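Korar Household Textile Care Records - Data Card

Version 3

Maintained by the Wiltov Textile Archive. Last revised Tue 16 August.

Summary

The Korar records are a collection of written notes on how ordinary clothing and household fabrics change with washing, drying, ironing and storage. Each record describes one item over a period of use in a private home. The collection is intended for conservators, teachers of textile care, and researchers who study how long everyday clothing lasts.

Version 3 contains 1,273 records contributed by 311 households. It replaces version 2, which should no longer be cited except where earlier results are being checked.

Contents

The release consists of three tables in comma-separated format and one plain text file of notes.

items: one row for each garment or household fabric, with fiber content, color group, type of weave or knit, and approximate age when the record began.

care_events: one row for each wash, dry, press or repair entered by the household.

condition: one row for each inspection, with separate scores for fading, pilling, seam wear, shrinkage and staining.

notes: free text supplied by households, lightly edited for spelling.

The three tables are joined by item_id. An item with no matching rows in care_events is one that was stored and inspected but not washed during the period. There are few of these, most of them wool blankets, and they should not be treated as missing data.

Field notes

fiber_main is taken from the sewn-in label wherever one was present. Where the label had been removed or could no longer be read, the household's own statement was accepted and the field label_seen is set to 0. Of the full collection, 426 records have label_seen set to 0. Users who need reliable fiber content are advised to exclude them.

wash_temp is given in degrees Fahrenheit. Households that reported only a machine setting such as "warm" have been left with a blank temperature, and the setting is kept in wash_setting. Version 2 converted these settings to numbers. The conversion was found to be unsound and has been withdrawn.

dry_method takes one of five values: line, flat, tumble_low, tumble_high, other. "Other" includes radiators, chair backs and indoor airers. A household that began a cycle in the dryer and finished on the line was asked to enter the method used for the longer part.

fade_score runs from 0 to 5, where 0 is no visible change from the reference swatch. Scores of 4 and 5 are rare and were confirmed by a second reader. The reference swatch was cut from an inside seam allowance or hem at the start of the record. Where cutting was not acceptable to the household, an unworn area of the item was used for comparison, and swatch_type is set to "area".

print_present marks items with screen printing, transfer lettering or similar surface decoration. Cracking of the print is recorded separately in print_score, on the same scale.

Collection

Households were recruited through two community laundries in the Hegazy district and through notices in the archive's own newsletter. Each received a printed care diary, a set of gray comparison cards and a short instruction sheet. Participants continued to wash their clothing as they normally would. They were asked not to change detergent for the sake of the study, but to note any change they made for other reasons.

Inspections took place at the archive or at one of the two laundries. All readers completed a half-day of training with the comparison cards and scored a common set of test fabrics before they began. Agreement was good for fading and seam wear, and weaker for pilling. Knitted cotton and cotton blends proved the most difficult to score - readers differed in how they treated loose surface fiber that would brush away.

Of all records, 564 have three or more inspections. The remainder have one or two and are of limited value for studying change over time.

Known limitations

The households are not a balanced sample. Apartments with shared laundry rooms are overrepresented, and homes with outdoor drying space are few. Line drying is therefore more often indoor than outdoor, and the effect of sunlight on fading cannot be studied with confidence.

Children's clothing is underrepresented. Many such items were outgrown and passed on before a second inspection.

Detergent is recorded by type only (powder, liquid, sheet or bar). Dosage was requested in the first edition of the diary but was filled in so unevenly that the field has been dropped.

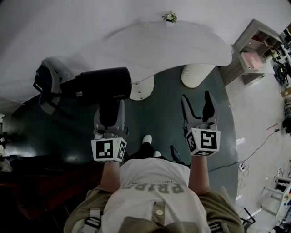

Should a printed T-shirt be compared directly with a plain one of the same fiber?

Compare them on seam wear and shrinkage only. Printed shirts were more often washed inside out, which affects the fading and pilling scores on the outer face. Use the turned_out field in care_events to separate the two practices before making any wider comparison.

Changes since version 2

Estimated wash temperatures removed, as described above.

Duplicate entries for bed linen sets merged. A sheet and its matching pillowcases are now separate items with a common set_id.

Condition scores made in the first month of inspections were reviewed against the test fabrics. Those that could not be confirmed are marked provisional.

The category "delicates" was removed from item_type. It had been used for silk scarves, hosiery and lace curtains alike.

Access and terms

The tables may be used free of charge for teaching and non-commercial research. Commercial users should write to the archive before downloading. Household numbers were assigned at random and may not be used in any attempt to identify a participant.

The reference swatches are held in the Alter reading room and may be examined by appointment. They may not be handled without gloves, and no further cutting is permitted. The reading room is closed for the first week of September for shelving work.

Citation

Wiltov Textile Archive. Korar Household Textile Care Records, version 3. Please give the version number in all published work, and state whether records with label_seen set to 0 were included.

Corrections

Errors in the tables should be reported in writing with the item_id and the name of the field concerned. Confirmed corrections are listed in the notes file and applied at the next release.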